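Session 4: Getting your first families onto the app

Okay, so last time we talked about what a parenting app is for. Today I want to get into the part I find most fun (and most of you will find most annoying), and that's the first ten minutes after somebody downloads it.

Our running case is Lovera, the babysitting swap app. Parents earn points by watching each other's kids and spend them on a night out. Lovely idea! But when they opened it up in January, 1000 parents downloaded it and only 24 had finished a swap by the end of the month. Please read the Testgate handout before you start blaming the marketing.

I went through the sign-up myself one evening with my daughter hanging off my arm, and I got as far as screen 9 before I gave up. They wanted her allergies, her bedtime, my work hours, two references – all before I'd seen one other parent in my own zip code. Compare that with Stilari, where you type in a zip code and a child's age and you're looking at neighbors right away. The tough questions come later, when you ask for your first sitter.

Things to write down:

Trust questions belong close to the moment of trust. Asking for references is fine when someone is about to walk through your door.

An empty map kills a swap app. If you've got 800 families spread over a whole state, you've got nothing. Start with one school or one neighborhood and stay there longer than feels comfortable.

Parents get interrupted. Save every answer as they go, and let them come back to the same screen.
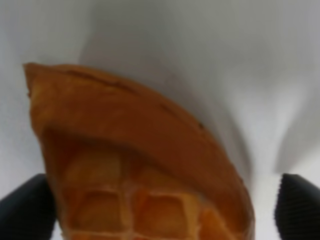 Till Diekmann wrote to me after last year's class that I'm too hard on long sign-ups, and that the parents who sat through all of it at Ondrejka were the ones who kept swapping. Fair point, and I've gone back and forth on it. My worry is that we only ever hear from the ones who stayed – the tired mom who quit on screen three isn't in his numbers.

For next time: pick any family app on your phone, sign up from scratch, and note each question it asks before it gives you something back. One page is plenty. Bring it on paper, please, we'll be swapping them around the room.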